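Buscar en el cuaderno... Buscar
Búsqueda avanzada

2019-01-27 - Cuaderno del taller, tinte con cáscara de nuez

Bueno, por fin he vuelto a abrir el cubo de las cáscaras, y menuda peste. Las recogimos en agosto en Sarnano, todavía verdes, y llevan desde entonces en agua de lluvia con la tapa puesta. El líquido está negro como el café y mancha todo lo que toca (mi delantal ya no tiene arreglo, y el marco de la puerta tampoco).

Lote 16. Lana Dostberg, la de dos cabos, 202 gramos en seco. La lavé ayer con jabón neutro y la dejé a remojo toda la noche. Sin mordiente, que la nuez no lo pide, aunque Defne Altıntaş insiste en que con un poco de alumbre el marrón se vuelve más dorado. Le he prometido una madeja de prueba y se la he hecho - va aparte, con el hilo rojo atado para no confundirme como la otra vez.

Colé el baño dos veces, primero con el colador grande y luego con una media vieja. Lo subí despacito y lo mantuve sin hervir durante 6 horas, que es una barbaridad, ya lo sé, pero en el lote anterior saqué la lana demasiado pronto y quedó un beige tristísimo, color galleta mojada. Esta vez le di vuelta a las madejas cada rato con el palo largo. El termómetro Velex sigue marcando lo que le da la gana, así que al final me guié por el vapor y por el oído, como hacía mi abuela con la leche. 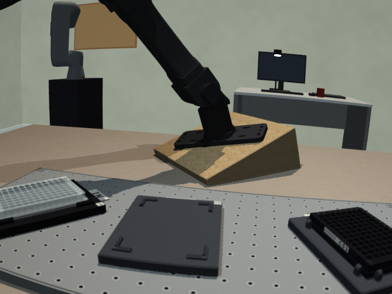

Lo que más me preocupaba era el fieltrado, y de momento parece que nos hemos librado. Dejé enfriar todo dentro de la olla, sin prisa, y no aclaré hasta que el agua estuvo a temperatura ambiente. La madeja sin alumbre ha quedado de un marrón chocolate precioso, un poco más clara por dentro, donde la había atado demasiado fuerte (¡siempre me pasa lo mismo!). La de Defne tira a tabaco. Me fastidia reconocerlo, pero es bonita.

He guardado el baño agotado en la garrafa de Saraç para probar con algodón. No espero gran cosa. También quiero repetir la nuez con un chorrito de agua de hierro al final, a ver si baja hacia el gris, pero en olla aparte, que luego el hierro se queda pegado y me estropea los amarillos de gualda.

Pendiente: comprar guantes largos, pesar las madejas en seco, colgar una muestra en la ventana y tapar la mitad con cartón para ver cómo aguanta la luz. Y sacar el cubo de aquí antes de que se quejen los de arriba.

Comentarios

Sandra Bunting: ¿Me guardas un poco del baño agotado? Tengo un lino que no me convence y peor no va a quedar.

Defne: Tabaco no, miel oscura. Y átalas más flojas, por favor!!

lanera2613: A mí las cáscaras secas también me funcionan, pero pongo el doble y las dejo a remojo varios días.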